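首页 > 帮助中心 > 房间布置 > 小工作室设置指南 > 第四节：桌子、灯、风扇与线缆
打印本页 | 用电子邮件发送

第四节　桌子、灯、风扇与线缆

适用于 Flakell 白色工作桌及同一房间内的常用物件。更新日期：2023年11月1日
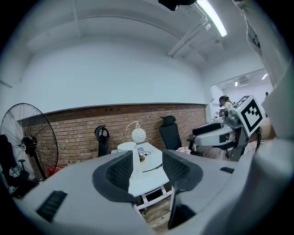 动手之前先说一句：桌子包装里附的那张单页把整套布置说成“轻松完成”，配图上一根电线也没有。我们不太相信这种图。房间里只要有一盏灯、一台风扇和两把椅子，线就会多起来，椅子就会撞到桌腿，风扇就会把纸吹走。本节按我们自己觉得靠得住的顺序写，和单页上的顺序不同。如果您更愿意照单页做，请至少看完 4.2 和 4.5 里的“小心”。

4.1　定桌子的位置

1. 先把桌上的东西全部拿下来。单页说可以“连物品一起平移”，不建议。
2. 两人各抬一端，握住桌面下的横杆，不要握桌面边缘。
3. 把桌子放到房间中间，四面都能走人。靠墙放当然省地方，但第二把椅子就只能摆在桌角，坐的人很快会有意见。
4. 按住桌面对角，轻轻往下压。桌子若有晃动，先换个位置再试，老房子的地面不平是常事，不一定是桌腿的问题。
5. 确认不晃之后，再用六角扳手把横杆两头的螺钉拧紧。

注意：横杆螺钉请在使用14天后再紧一次。单页上没有这一条，我们认为应该有。

注意：若墙的下半截是裸露的砖，桌椅不要紧贴砖面。砖会掉粉，浅色的桌架沾上以后很难擦干净，Pruter 的“万用清洁膏”我们试过，效果和湿布差不多，价钱可差得远。

4.2　拱形落地灯

本步骤以带细弯杆、圆形白灯罩的落地灯为准，其他样式请看灯具自己的说明。

1. 先装好弯杆，再装灯罩。顺序反过来，灯罩多半要挨一下磕。
2. 把灯立在桌子后方，灯罩朝向桌面。别指望它照亮整张桌子。这类灯好看是好看，真要看小字，还得靠顶上的灯管。
3. 用手指在弯杆最高处轻推一下。灯底如果翘起，就把灯转个方向，让弯杆伸出的一侧朝着桌子。
4. 灯线沿地面走到墙边，再沿墙走到插座。

小心：装拆灯罩前必须拔掉插头。只关开关不算断电。灯泡刚熄灭时仍可能烫手，请等10分钟。

小心：不要把灯罩反过来放在桌面上当碗用，也不要把备用灯罩长期搁在桌子后沿。圆的东西会滚，这一点不需要试验。

4.3　两把办公椅

1. 先调高度。坐下后脚掌应能平放在地上，前臂能自然搭到桌面。
2. 再调头枕。带弧度的头枕应托住后脑偏下的位置，顶着后颈说明太低了。
3. 两把椅子分开放，各占桌子的一边。面对面坐是否“有利于协作”，Venley 的宣传册上写了整整一页，我们只知道这样腿不会互相碰到。
4. 把椅子推进桌下，检查扶手和靠背会不会刮到桌沿。会刮的话，降低扶手或者让椅子停在外面。
5. 网面靠背用软刷清理，不要泼水。

注意：椅子下面不要铺薄布或放坐垫。轮子压上去会卷住，卷进去容易，剪出来麻烦。暂时没处放的布料请叠好，放进筐里。

4.4　落地风扇

1. 检查前后网罩的卡扣是否全部扣好，用手拉一圈，有松动就不要通电。
2. 把立杆的固定旋钮拧到底。大号风扇头重，旋钮没拧紧时会慢慢往下滑，往往要用一阵子才看得出来。
3. 风扇放在桌子的侧面，离桌沿至少30厘米，风向略微偏开桌面。包装上说最高档“不扰动纸张”。请您自己放一张纸试试。
4. 先开最低档，听一分钟。有规律的敲击声通常是网罩没扣紧，持续的嗡嗡声通常是放得不平。
5. 正常后再换档。

小心：风扇转动时不要移动它，也不要把手指或线头伸进网罩。

注意：塑料筐可以放在风扇底座旁边，但筐里别放轻飘飘的东西，塑料袋尤其不行。筐也不能压住底座或电线。

4.5　线缆

这一步最费时间，也最容易被跳过。市面上的理线盒大多只是把一团乱线藏进盒子里，盖上盖子，乱线还是乱线。先理清楚，再决定要不要买盒子。

1. 关掉桌上所有设备，从插座一端开始拔。
2. 把线一根一根抽出来，在两头各贴一张小标签，写明接什么。不要凭记忆，黑线看起来都一样。
3. 没人认得的线单独放一边。过了一个月还没人找，就可以收走了。
4. 小设备放在桌子后沿附近，多余的线绕成松圈，用布扎带扎住。不要用铁丝，也不要折成死弯。
5. 线要沿桌子后沿走，从桌腿处下去。斜着横过桌面的线请改道，杯子、袖子和笔记本早晚会挂到它。
6. 下到地面以后，线应贴着墙走。必须经过走道时，用压线槽盖住。
7. 最后逐个插上，每插一个就开机看一次。

小心：不要把接线板挂在桌下的横杆上。Şimşekoğlu 的挂钩（货号582）标明可以承重，可说明书里没有写接线板发热的情况，在他们写明之前，我们建议接线板放在地上，离开椅轮。

小心：天花板下的灯管和明装管线不属于本节范围。不要在上面挂灯、挂线或挂任何装饰，需要改动请找电工。

4.6　做完之后

坐下来，正常用半天。单页上的“完成检查”只有一个勾选框，我们觉得看不出什么。请留意这几处：起身时椅背有没有碰到风扇或灯杆；拉动一根线时会不会带动别的东西；风扇开到您平时用的档位，桌上的纸是否还在原处。有一处不对，就回到相应的小节重做，不必从头来过。

如果桌子重新拧紧后仍然晃，请把桌腿与横杆的连接处拆开看，垫片装反是常见原因。垫片有倒角的一面朝外。单页上的图画反了，旧版和新版都是。

相关内容
第三节：开箱与清点零件
第五节：砖墙前的搁板与踢脚线
Flakell 桌腿垫片更换说明
Venley 办公椅头枕松动怎么办
落地风扇的拆洗与过冬存放
布扎带、压线槽与理线盒：哪些值得买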